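"Die Hand muss dumm bleiben"

Prallstead, Dezember 2019 - Viel Zeit hat Dalibor Jurčo nicht. Kaffee im Stehen, Jacke noch an. Er sammelt bei Drukberg Beispiele, an denen ein Lernsystem das Greifen üben soll. Von Hand, Griff für Griff. "2000 Durchgänge, vorher rechnen wir gar nichts."

Schrauben, Klebeband, zwei Finger. Mehr Technik will er am Greifer nicht. "Wenn das Band rutscht, kommt neues drauf. Fertig."
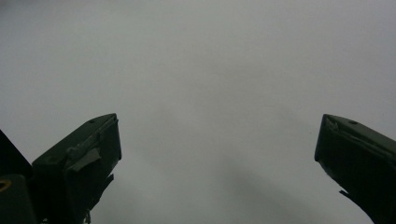
Wie lange dauert so ein Durchgang?

Meist wenige Sekunden, sagt Jurčo, das Aufräumen danach dauert länger.

Vier Leute wechseln sich ab, jeder greift anders. Das ist gewollt. "Eine ist schnell, einer zögert. Das System soll beides sehn." Abgebrochene Griffe bleiben drin, werden aber extra markiert. Darüber gab es im November Streit mit den Kollegen in Sitlow - er hat sich durchgesetzt, vorerst.

Und was ist schwierig? "Durchsichtiges Zeug." Kanten, Spiegelungen, wo fängt das Ding an. Davon will er merh Beispiele.
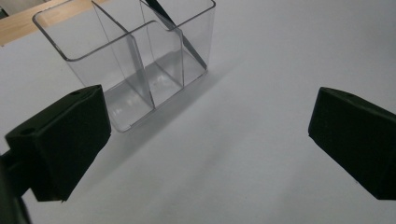 Stiftehalter aus klarem Acryl auf weißer Tischplatte.

Dann klingelt das Telefon, Macedo ist dran. Jurčo winkt, muss los. "Nächste Woche gern länger."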